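Tabletop Language Study, Trestgate Laboratory: Diary, February

Entry for the day of the second relabelling check. Kept by the duty researcher and countersigned by Tiina Valtonen. 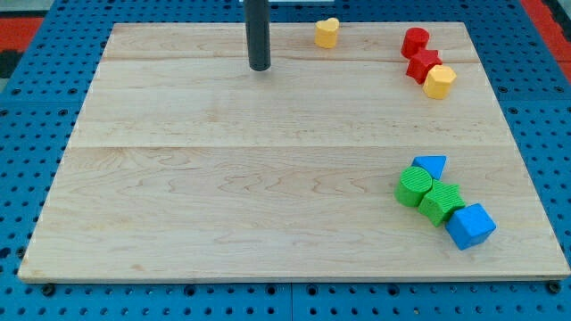 8:40 am. Board and blocks

The board was inspected before power was applied. The two bolts at the near corners were tested by hand and did not move. The seam across the middle of the board was checked with a straight edge, as the green star had been reported to catch on it during the previous session. No lip could be felt. The report has been left open and the operators have been asked to note any further instance with a time.

The block set is unchanged: two in each of red, yellow, green and blue. The red star and the green star remain the only shapes, apart from the two cylinders, that appear in more than one colour. This matters for the language work. An instruction that says "the heart" or "the cube" can mean one block only, while an instruction that says "the star" cannot be scored unless a colour is given or the context settles it. Tiina Valtonen asked that this be written into the scoring notes, where it had been assumed and never stated.

9:15 am. Start of collection

Collection followed the procedure adopted last month. The operator is given no task list. The operator pushes blocks wherever they wish for the length of a session, and the recording is divided afterwards into short segments, each of which is described in writing by a person who was not in the room. The written description is then treated as the instruction that the segment carries out. The arm keeps its rod above the board between pushes, and lowers it only when the operator holds the pedal.

The operators prefer this to the former arrangement, under which each push was requested by a prompt on the monitor and the board had to be reset whenever a prompt could not be met. One operator did remark that, left to himself, he tends to gather blocks by colour. The tendency is plain in his recordings, with red and yellow drifting to one part of the board and green and blue to another. It was agreed that he would not be corrected. If habits of this kind prove to be a fault in the data, they should be visible in the counts, and the study would sooner know of them than suppress them.

11:30 am. Relabelling check

The main business of the day was the second check of written descriptions. Some 2000 segments had been described by the first group of writers, using the Virkov annotation tool. From these, 400 were drawn at random and sent to a second group, who had not seen the first descriptions. By late morning 399 had been returned. The remaining segment would not play on the second group's machines and has been set aside. It will be reported as missing and will not be replaced by another draw.

Agreement was judged by two members of staff working apart. A pair of descriptions was counted as agreeing if the same block was said to move and the same end point could be reached by following either one. Wording was ignored. "Slide the yellow heart left a bit" and "move the heart toward the left side" were accepted as a match.

Most of the disagreements fell into one kind. Both writers named the right block, but one described its motion against the board ("push the blue triangle up to the top right") and the other described it against a neighbouring block ("put the blue triangle behind the green circle"). Both statements were true of the recording. Under the present rule they count as a disagreement, as a person following the first would not necessarily arrive at the second. There was a long discussion of whether the rule is too strict. Tiina Valtonen's position is that both descriptions should be kept and trained on, as two instructions for the one motion, and that the rule should be left alone until the check is finished. The meeting accepted this.

A smaller matter concerned names. Several writers call the cylinders circles, and the yellow hexagonal block was entered under at least three spellings. A list of accepted names has been drafted. It will be used in scoring only. The writers are not to be given it, for the study needs the words people use when no list is in front of them.

1:50 pm. Training run

The overnight run of the Usar policy had finished. It was trained on the subset of segments with relative descriptions, 1051 in all. Its loss had levelled out well before the end, and the later part of the run can be shortened without harm.

The policy was tried on the board in the early afternoon. It was given instructions by typed text from the desk. With blocks well apart, it approached the named block directly and pushed it in the direction asked. With blocks touching, it was less sure. When told to separate the red star from the yellow hexagon, it pressed on the far face of the star and carried both blocks along together. The same instruction, reworded as "move the red star toward the middle of the board", was followed without difficulty. This suggests that "separate" and its near relations are too scarce in the descriptions for the policy to have learned them, although a search of the text has yet to be made.

The blue cube gave trouble again. The rod met it near a corner and the cube turned in place. The operators manage this by stopping and coming in again from the middle of a face, and there are segments that show them doing so. Whether those segments survive the present division of the recordings is uncertain. The dividing step favours short, clean motions and may be discarding the corrections that the policy most needs — a point raised by Alemneh, our partner on the data side, at the last call, and not followed up by us at the time.

4:20 pm. Actions arising

The dividing step is to be rerun on one session with the minimum length doubled, and the segments from both versions compared by eye before any more are sent to the writers.

The description text is to be searched for "separate", "apart", "away from" and similar phrases.

The Virkov export still drops the final full stop and, with it, occasionally the final word. The fault was reported in the first week. Until it is mended, exports are to be taken from the raw table.

The segment that would not play is to be opened here on the collection machine and its file checked.

5:05 pm. Close

Power was removed from the arm and the pedal was unplugged and placed on the desk. The blocks were left on the board as the last session ended, at the request of the morning operator, who wishes to begin from that layout. Countersigned, T. Valtonen.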